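Software Update: Changes to the Cloth-Handling Pipeline

The Manipulation Software Group at Tisthorpe has released a revised version of Tarkura, the perception and planning package used across the Institute's household textiles program. The release was prepared under the direction of Kibet Gachanja and is now the default on all shared workstations. Members with projects in progress may continue on the previous branch until the end of April.

The principal change concerns the way Tarkura represents a cloth lying on another cloth. Earlier versions segmented the scene by colour and then fitted a single outline to the largest region. The method performed adequately on a bare laboratory bench, but it was unreliable in furnished rooms, where sheets, covers and blankets of similar hue lie next to one another and where part of the target is hidden behind the gripper. The new module estimates the visible boundary in segments and assigns each segment a label: free edge, fold, or occlusion by the tool. Only free edges are passed to the grasp planner.
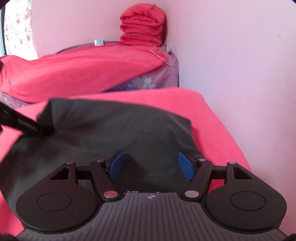
A charcoal cloth on a pinkish-red cover, viewed from the hand-held gripper. A second tool meets the folded flap at left.

Two-handed work has required particular attention. When a second tool enters the view from the side, its tip frequently overlaps the very corner that the planner must locate. Tarkura now keeps a separate mask for each tool and excludes both from the boundary estimate. The mask for the near gripper is computed from its known geometry and jaw opening; the mask for the far tool is estimated from the image, and remains the weaker of the two when the tool is blurred by motion.

The revised module was evaluated on 2,131 labelled views collected by hand-held gripper. Annotation was carried out by nine members of the group using the Plutbridge labelling interface, which has been extended to record fold lines as well as outlines. Labels drawn before this extension have been converted automatically and should be checked before they are used for training.

Members should also note a change in timing. The planner now waits for 60 consecutive views with a stable boundary before proposing a grasp. The value may be altered in the configuration file, although the group asks that any departure from the default be recorded in the run log.

Known limitations include patterned fabrics, on which printed shapes are occasionally reported as folds, and narrow stitched hems, which may produce a doubled edge. Work on both is under way in the Tkachuk branch — access is available on request to the group.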